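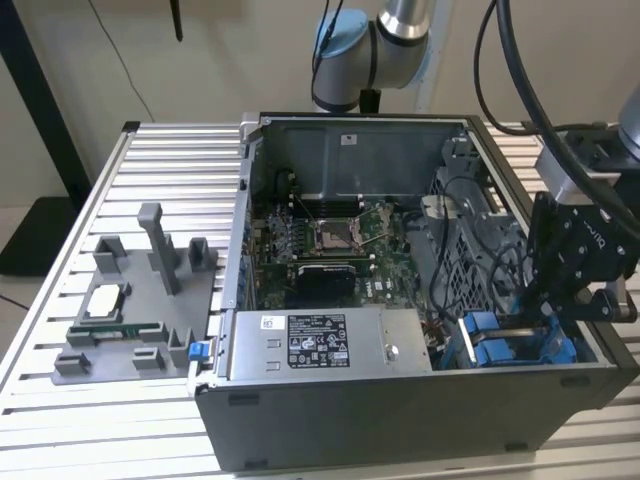

기계가 정비 작업대에서 데스크톱 PC의 부품 교체를 맡을 수 있는가?

부품에 따라 다르며, 현재로서는 드라이브 캐리어와 메모리까지가 조건부로 가능하고 케이블 작업은 사람이 해야 한다.

발표자 노트
기업용 PC 재정비 공정의 자동화 현황
2026년 10월 1일, 오후 세션

(슬라이드 1) 제목은 읽지 않고 넘어간다. 위의 질문과 답을 먼저 말한다. 청중 대부분이 재정비 업체의 공정 담당이므로 로봇 기초 설명은 생략. 용어는 "캐리어", "소켓", "하네스"로 통일한다. 작년 발표에서 캐리어와 트레이를 섞어 써서 질의 시간이 길어졌다.

(슬라이드 2) 범위. 측면 패널을 떼고 눕혀 놓은 타워형 본체에서 시작한다. 패널 분리, 먼지 제거, 외관 등급 판정은 범위 밖이다. 데이터 삭제도 다루지 않는다. 대상 작업은 드라이브 캐리어 탈착, 메모리 탈착, CPU 장착, 전원 및 데이터 케이블 연결. 그래픽 카드는 질문이 나오면 답한다. 브래킷 고정 방식이 모델마다 달라 이번 평가에서 제외했다고만 말할 것.

(슬라이드 3) 평가 방식. Varken 셀에서 작업 종류마다 200회씩 시도했다. 성공 기준은 사람의 개입 없이 부품이 제자리에 들어가고, 이후 통전 검사를 통과하는 것. 손으로 한 번이라도 만지면 실패로 기록한다. 중간에 그리퍼가 부품을 놓쳤다가 다시 잡은 경우는 성공에 포함하되 별도 표시를 했다. 이 점을 빠뜨리면 나중에 반드시 질문이 나온다.

(슬라이드 4) 드라이브 캐리어. 네 작업 중 가장 안정적이다. 플라스틱 손잡이는 색이 주변과 뚜렷이 구분되고, 잡을 위치가 설계상 정해져 있다. 잡은 뒤의 이동도 직선에 가깝다. 난점은 손잡이 탭을 누르는 힘과 당기는 힘의 순서다. 탭이 완전히 눌리기 전에 당기면 캐리어가 비스듬히 걸린다. 사람은 손끝의 느낌으로 순서를 바로잡지만, 위치 제어만 쓰는 셀은 그대로 계속 당긴다. 힘 한계값을 낮추면 파손은 줄고 미완료가 늘어난다. 두 값의 그래프를 보여 주고 잠시 멈춘다.

베이에 캐리어가 나란히 있을 때는 옆 캐리어와의 간섭을 먼저 계산해야 한다. 손가락이 벌어지는 폭이 문제다. Prastura의 얇은 손가락 세트로 바꾸면 간섭은 줄지만 탭을 누를 때 휜다. 재질을 바꿔 보라는 의견은 받았고, 아직 시험 전이다.

(슬라이드 5) 메모리. 래치를 여는 동작과 모듈을 뽑는 동작을 나눠 평가했다. 래치는 비교적 쉽다. 모듈을 뽑을 때는 양 끝을 고르게 들어야 하고, 끼울 때는 홈 방향과 기울기를 동시에 맞춰야 한다. 허용 오차가 작고, 끝까지 들어갔는지 카메라만으로는 판정하기 어렵다. 손목의 힘 센서 값에서 삽입 마지막의 급격한 변화를 읽는 방법을 썼다. 기판이 휘면서 비슷한 신호를 내는 경우가 있으므로 이 방법도 완전하지 않다.

지그 이야기는 여기서 한다. 부품을 정해진 자세로 놓아두는 지그가 있으면 파지 단계의 실패가 크게 줄어든다. 지그 없이 상자에서 집어 올리는 조건의 수치는 오늘 자료에 없다. 숫자를 즉석에서 추정해 말하지 않는다.

(슬라이드 6) CPU. 소켓의 고정 프레임과 레버를 여닫는 동작까지 포함한다. 레버는 눌러서 옆으로 빼야 움직이는 구조라서 궤적 하나로 끝나지 않는다. CPU를 내려놓는 동작은 흡착으로 하면 성적이 낫다. 다만 그리퍼와 흡착 컵을 번갈아 쓰려면 툴 교환 시간이 붙고, 그 시간이 한 사이클의 상당 부분을 차지한다. 접점을 건드리면 보드 하나를 버리게 되므로 실패의 비용이 다른 작업과 다르다. 성공률만 나란히 놓고 비교하지 말라고 청중에게 말한다.

손목 카메라에 대해 짧게. 고정 카메라는 작업대 전체를 보지만 베이 안쪽은 케이스 벽과 팔에 가린다. 손목 카메라는 안쪽을 보여 주는 대신 화면 일부를 그리퍼가 늘 차지한다. 두 시점을 함께 쓰는 구성이 지금은 기본이다. 금속판의 반사는 어느 쪽에서나 문제가 된다. 노출을 고정하면 밝은 면이 날아가고, 자동으로 두면 프레임 사이에서 인식 결과가 흔들린다. 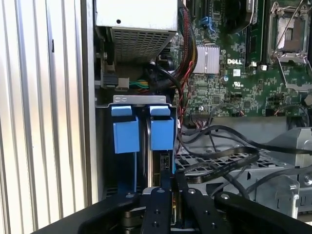 숙련자가 옆에서 지켜보며 걸릴 때마다 풀어 줘야 한다면 그것은 자동화라고 부르기 어렵고 인건비도 그대로라는 지적이 지난 4월 사내 검토에서 나왔다. 타당한 지적이다. 발표에서도 그대로 소개하고, 방어하듯 말하지 않는다.

답변은 이렇게 한다. 개입 빈도와 개입 시간은 따로 봐야 한다. 한 사람이 셀 2대를 맡는 운영은 캐리어 작업에서 성립했다. 메모리에서는 성립하지 않았다. 한쪽을 풀어 주는 동안 다른 쪽이 멈춰 서고, 대기가 겹치면 손으로 하는 편이 빠르다. CPU는 그 논의를 할 단계가 아니다.

시간당 처리량을 묻는 사람이 있으면 캐리어 기준으로만 답한다. 본체를 놓고 위치를 맞추는 시간을 포함할지 여부에 따라 결과가 달라진다. Olstead가 공개한 자료는 이 시간을 뺀 값이고 우리 값은 포함한 값이다. 같은 표에 넣지 않는다.

(슬라이드 7) 케이블. 오늘의 핵심이므로 시간을 넉넉히 쓴다. 캐리어나 메모리는 형상이 변하지 않는 부품이다. 케이블은 건드릴 때마다 모양이 바뀌고, 바뀐 모양이 다음 동작의 경로를 막는다. 납작한 리본 케이블은 꼬이면서 앞뒤가 뒤집혀 보이고, 둥근 케이블 다발은 어느 가닥이 어디로 가는지 한 시점에서 끊어 읽기 어렵다. 커넥터 자체를 잡는 데 성공해도 하네스의 장력 때문에 손가락 안에서 각도가 틀어진다.

현재 성능을 물으면 이렇게 말한다. 미리 펴 둔 하네스에 커넥터 하나를 꽂는 조건에서는 되는 날이 있다. 출고 상태 그대로의 본체에서는 평가를 마칠 만큼 연속 운전을 하지 못했다. 시연 영상만 보고 도입을 결정하지 말라는 당부도 이 자리에서 한다.

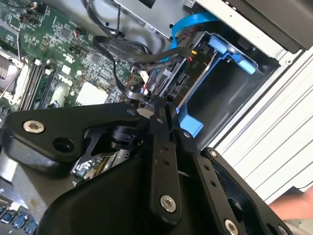

케이블을 다루지 못해도 피해 가는 것은 별개의 능력이고, 이쪽은 개선이 있었다. 드라이브 쪽으로 내려갈 때 팔이 케이블을 누르는지 감시하고, 저항이 생기면 물러나 다른 각도로 들어가는 방식이다. 접근 각도를 미리 정해 두던 때보다 중단이 줄었다. 대신 사이클 시간의 편차가 커졌다. 평균만 보여 주면 오해가 생기므로 분포를 함께 띄운다.

(슬라이드 8) 학습 데이터. 사람이 팔을 원격 조작해 기록한 시연을 캐리어 작업에서 1,000건 썼다. 처음 50건만으로도 같은 모델의 본체에서는 동작이 나온다. 나머지 대부분은 본체 위치가 조금 어긋난 경우, 조명이 바뀐 경우, 첫 파지가 미끄러진 경우를 다루는 데 들어갔다. 실패에서 복구하는 시연을 따로 모으지 않으면 수를 늘려도 효과가 적다. 제조사가 다른 케이스로 옮겼을 때의 성능은 기대보다 낮았고, 손잡이 형태가 다르면 사실상 다시 모아야 했다.

Saarela 쪽 접근도 언급한다. 케이스별 도면을 넣고 경로를 계산하는 방식이며, 도면이 있는 모델에서는 우리보다 반복 정밀도가 좋다. 중고로 들어오는 물량에는 도면을 구할 수 없는 모델이 섞여 있어 우리 공정에는 맞지 않았다. 신품 조립 라인을 운영하는 청중에게는 이쪽을 먼저 검토하라고 권한다.

(슬라이드 9) 도입 판단. 같은 모델이 대량으로 들어오고 드라이브 회수가 주 작업인 현장이라면 시범 도입을 검토할 만하다. 모델이 매일 섞이거나 보드 교체까지 한 작업대에서 끝내는 현장이라면 기다리는 것이 낫다. 안전 펜스 없이 사람과 한 작업대를 쓰는 구성은 속도 제한이 걸리므로, 처리량 계산을 처음부터 그 속도로 해야 한다. 우리도 이 계산을 늦게 해서 일정표를 다시 썼다.

가정용 로봇 질문이 나올 가능성이 높다. 빨래나 설거지와 비교해 달라는 요청에는 공통점만 짚는다. 옷감과 케이블은 둘 다 변형체이고, 인식보다 접촉 뒤의 예측이 병목이다. 시점 전망은 하지 않는다.

예상 질의 메모
정전기 대책: 그리퍼 접지와 손가락 표면 저항 측정값은 부록에 있음.
나사 체결: 전동 드라이버 툴로 별도 셀에서 수행. 오늘 수치와 무관.
셀 가격: 답하지 않고 영업 담당에게 연결.
파손 보드 수: CPU 항목 표의 각주 참조. 각주 글씨가 작으므로 소리 내어 읽을 것.

남는 시간이 있으면 슬라이드 4의 그래프로 돌아가 힘 한계값 설정을 한 번 더 설명한다. 시간이 모자라면 슬라이드 8의 둘째 문단을 건너뛴다.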